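I paid 16 dollars for the Akolgo snack box in February and reordered on 23rd May, so I've had time to get through most of it.

The chicken sausage is the best thing in it. It's sold as low fat and high protein, the wrapper is slim enough for a coat pocket, and it tastes of meat - a bit salty for me.
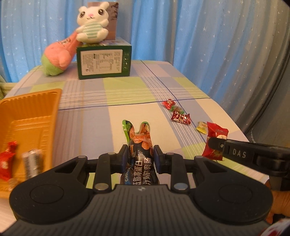

The candy is more mixed. I liked the date ones, chewy and not too sweet. A few of the others stuck to their wrappers, and I'd swap those for more sausage.
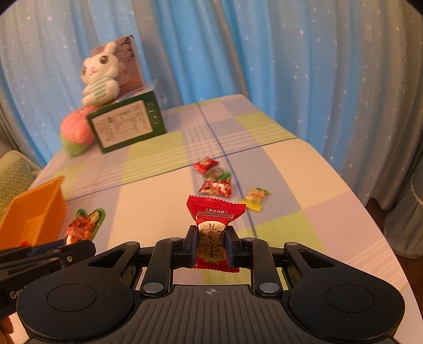

*Candied date, in the red twist wrapper.*

Shipping took 5 days. Four stars.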